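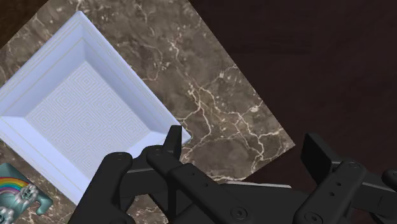 Sarnis

October, sim bench, started 9:40 in the morning

Found the tray bug! Or at least found where it lives, and that already makes this the best day we've had on the Clirkden task in a while.

Background so I remember later: the grasp policy had been fine on the plain table for ages. We put the square tray on the marble tile, turned the lot diagonally, and the hand started jamming its fingers into the rim. No slow drift, no near misses. It comes down over the lower side of the tray, one finger gets over the rim, the middle one ends up by the corner, and then the contact solver goes wild and the tray shoots off the tile. In one run it cleared the table completely. Very funny to watch once, less so on the real arm, so hardware stays locked out until this is closed.

Ran 1,070 episodes overnight with the Droreck planner logging everything. 80 ended in a launch. Of those, 66 had the tray turned close to forty-five degrees. That's a lovely fat clue.

First guess was friction on the marble. Wrong. Swapped in the wood material for the tile and got the same launches. Second guess was the rainbow toy getting clipped on the way in. Also wrong, deleted it and nothing changed (put it back after, please leave it in, the perception people want it there).

Then I turned on the collision mesh overlay and there it was. The tray you see has a stepped rim with those thin ridges and a floor that sits lower. The tray the solver sees is a plain box, solid right up to rim height, and the box is still lined up with the table. Someone's export (mine, I checked) baked the shape before the rotation was applied. So at forty-five degrees the visible corners poke out past the box and the flat sides of the box stick out past the visible sides. The fingertip closes on what it believes is free space and starts out nearly 2 mm inside a solid. Of course it launches!

Re-exported with the rotation applied and the rim split into separate convex pieces. Short batch after lunch, no launches so far, but it was short and I'm not calling it fixed.

Safety note, and this one matters more than the mesh. The force limit did not trip in any of the bad runs I opened. It reads the filtered value, and the spike is over before the filter notices. On hardware a real jam would last longer, so it would probably catch it – probably isn't good enough for me. Want a second check on the raw signal before the Després hand goes anywhere near a tray.

To do
full overnight batch, same seeds, new mesh
raw force check, stop and hold, no auto retry
look at the other props from that export, the bowl especially
add the mesh overlay to the standard startup view, would have saved me days

Batch queued 5:15. Can't wait to see the numbers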